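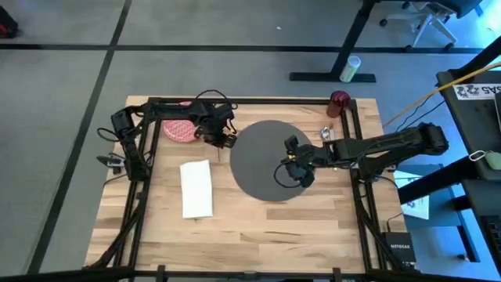
Two robot arms and a round gray mat on a butcher-block tabletop.

How to Write Your First Rap Verse When You Have Never Written One

By Lionel Hollis
30 Jun 2026

I was well past the age when people usually start when I wrote my first verse, and it was terrible, and I have loved doing it ever since. So if you've been rapping along in the car for years and wondering whether you could come up with something of your own, pull up a chair. You can, and you can have a rough one finished tonight (rough being the word, but finished all the same!).

Start with the beat

A lot of beginners sit down with a blank page and try to write words first. I did that for months and ended up with poems that wouldn't fit over anything. Find an instrumental you like, something simple with a clear drum, and put it on repeat. For a first try I'd go for a tempo between 100 and 105 beats per minute. Slower beats leave big gaps you'll feel you have to fill, and faster ones will have you gasping by the second line.

Listen to it all the way through without writing a word. Nod your head. Walk around the kitchen. The nod is your count: one, two, three, four, and that's one bar. Most verses run sixteen bars, but I want you to write eight. Eight is plenty for a first evening, and you can always double it later.

Mumble before you write

This is my favorite part, and it's the part people are most embarrassed about, so shut the door if you need to. Record yourself on your phone making nonsense sounds over the beat. Da-da-dum, da-da-dum, whatever comes. You are looking for a rhythm that sits nicely against the drum. Do this for 5 minutes, then play it back and pick out the bit that made you want to move.

My friend Suleiman Afolabi, who got me into all this, keeps whole folders of mumbling on his phone. He once played me one he'd recorded in Effiong, nearly a year before it became a song, and you could already hear the chorus in it.

Pick something small to talk about

Please don't try to tell your life story in eight bars. Pick one afternoon, or one argument, or your first car, or the smell of your aunt's hallway. My first verse was about missing the last bus out of Damley in November with one glove on, and although the rhymes were clumsy, people still ask me about the glove.

Write down everything you remember about it in plain sentences. Don't rhyme yet. Fill half a page.

Now find your rhymes

Look through those sentences for a strong word, one you'd like to land on at the end of a line. Make a list of words that sound like it. They don't have to match perfectly, and in fact the near ones often sound better out loud. "Window" and "been low" would look silly in a greeting card, but say them over a drum and they're lovely.

Write your lines in pairs to begin with, the first line rhyming with the second, the third with the fourth, and so on down. Put the rhyme on the fourth beat of the bar. If a line is too long, take out the little words first: "just," "really," "and then." If it's too short, let it be short. A pause gives you somewhere to breathe, and you will need to breathe.

Say it out loud, then say it again

What reads well on paper can tie your tongue in a knot. Rap every line over the beat as soon as it's written, and if you stumble in the same place three times, change the words. I must have said my first verse 50 times before I played it for anyone, mostly while washing dishes.

When you can get through all eight bars without looking, record it in one take on your phone and leave it alone overnight. You'll hear it with kinder ears in the morning, and you'll also hear the one line that has to go. Fix that line, record it again, and write the date on the page so you can find it when you're on your tenth verse and want a good laugh.

If you get stuck on the rhymes, try borrowing the pattern of a verse you already know by heart. Keep where the rhymes fall, swap in all your own words, and see where it takes you.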